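Choosing and Preparing a Clear Plastic Storage Bin

Guidance for residents of Hawthorne and Birnmont, issued by the Drorau Household Storage Service

Preparation takes little time and should be completed before any items are brought to the bin.
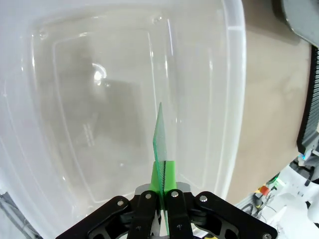
Before you begin
Measure the shelf or cupboard in which the bin will be kept. A gap of 50 mm should be left above the rim so that a lid can be lifted without scraping. Bins that will stand on the floor should be placed against an inside wall.

Cleaning
1. Wash the bin by hand in warm water, at no more than 40 degrees, with a little washing-up liquid.
2. Work a soft brush along the rim and into any moulded grooves in the floor. Dust collects there and is easily missed.
3. Rinse twice and stand the bin upside down on a towel.
4. Dry the inside with a cotton cloth. Scouring pads and bleach must not be used on clear plastic – both leave it cloudy.

Filling
Place heavy, flat items on the floor of the bin and lighter ones on top. Glass and acrylic sheets should be wrapped singly and stood on edge, with folded cloth between them. Fill the bin to 70 per cent of its depth if it is to be lifted regularly.

Labelling
Attach one label to the short side and one to the lid. Residents using the Bundex shelf scheme should copy the shelf number onto both. Labels may be requested from the service desk by quoting leaflet 376.

Check stored bins each July and replace any that have split at the corners.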